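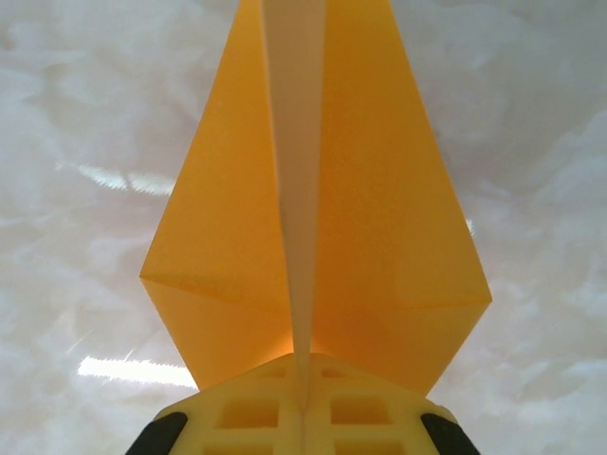

Figure 4. Folded, translucent orange panels on a pale yellow 3D-printed base.

3.2 Why repeat divers go back to the same site

I went into the Sutherland interviews thinking I knew what people would say. I've been diving for a long time (longer than I've been doing tourism research, for sure), and every diver I know has a speech ready about the manta ray, the whale shark, the one perfect wall with no current. So I figured that when we asked people why they keep going back to the Trellitz reefs, we'd get a long list of animals.

We did get animals! But they came late in the conversation, usually after I'd already put my pen down. What people talked about first was the boat. They talked about the shape of the day, the hour when the tanks get loaded, the guide who remembers that you like to go down last. One woman spent most of her interview on the soup. I have pages of notes on that soup and I still couldn't tell you what fish she saw on her second trip.

Our survey went out in March to everyone who had booked through the two operators that agreed to share their mailing lists, Custwood and a much smaller outfit called Vetex. We got 334 usable replies. From those, Cameron Tennant and I picked 31 people who had made at least one return visit and who were willing to get on a call with us, and I did most of the calls myself, often at odd hours, because divers travel and so do their time zones. The calls were loose. I had 7 starting questions on a card and rarely got through all of them in order.

A word on how we sorted the answers. Cameron likes tight codes and I like big messy ones, so we each did a full pass alone and then argued. The argument was mostly over what to do with comfort. When someone says a site feels easy, do they mean the water is easy (mild current, good visibility, a sandy bottom at a friendly depth), or do they mean they know where the bathroom is? Cameron wanted to split those. I wanted to keep them together, because the people I'd talked to kept sliding from one to the other in the same breath. We ended up splitting them, and I'll admit the tables read better for it.

Newer divers leaned hard on the water kind of easy. They wanted to go back somewhere they'd already managed to get down and up without a fuss, and a few were pretty frank about having been scared elsewhere. The more experienced group cared about the other kind. They could dive nearly anywhere, and they knew it, so what pulled them back was a crew they trusted and a room they liked.

Price came up less than I expected, though I'd be careful with that. These are people who had already paid for the trip more than once, and anyone who got priced out after the first visit wouldn't be in this group at all. The survey has a little to say about those one-time visitors, and I get into it in Section 3.3, along with the weather cancellations, which made a real mess of the Vetex bookings and had to be handled separately.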